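Rinden Tablecloth Review: Six Months of Fruit, Gravy and Denial

I bought the Rinden because the old cloth had a burn mark shaped like Ohio and my mother-in-law was coming. It was blue, it was on sale, and the listing promised "effortless drape," a thing I have never personally had.

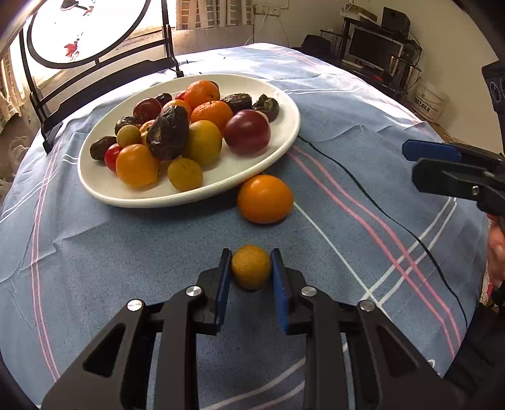
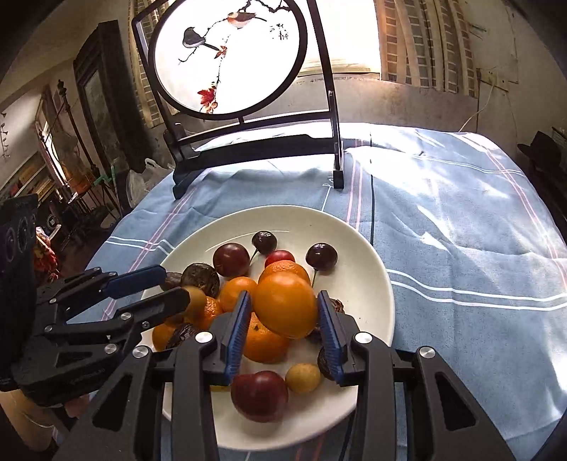

Blue cloth, fruit on top.

Let's start with the creases. The Rinden comes folded into a packet the size of a paperback and it remembers every fold. I ironed it on medium, as the label says, and the creases looked back at me. I ironed it on high, which the label forbids, and got maybe half of them. The rest live here now.

Stains are where it earns its money. Red wine came out in one cold wash. Gravy took two. Turmeric is still with us, on the end where we seat people we don't know well. My neighbor Yayra Baidoo swears by the Fadance cloth, which wipes clean with a sponge and also sticks to your forearms in July. I've eaten there. I left some skin.

Sizing runs short. Mine was sold for a table that seats 6 and it does cover one, with an overhang that would embarrass a napkin. Go up a size.

One real complaint: the hem started coming loose at a corner in the third month. I emailed Rinden on a Thursday and got a cheerful reply with order number 1367 in it, which isn't my order number. No word after that. I sewed it myself, badly.

Would I buy it again? On sale, yes. At full price I'd look at the Torko first, mostly for the hem.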